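Ondano Donuts – Counter and Pickup FAQ

Can I order a single donut?
Yes. Singles come in an open kraft-paper box lined with wax paper. Larger orders go in boxes of 8.

How long do donuts stay out?
Glazed and iced donuts stay in the display trays for up to 8 hours. We keep the dome lids down between customers.

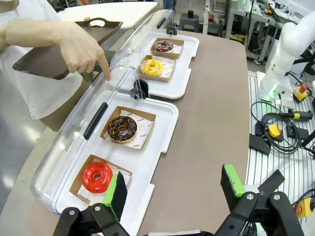

Display trays with the lids open: red glaze in front, yellow with white drizzle farther back.

Can I pick my own from the tray?
Please point to the one you want and the staff will get it for you.

Do you take orders for events?
Yes, at the Brennan and Hellula shops. Orders over 30 donuts need to be in by noon the day before. We can't hold sprinkle colors – they change with what we have in stock.

Can I return the box?
No, but it can go in the bin by the door.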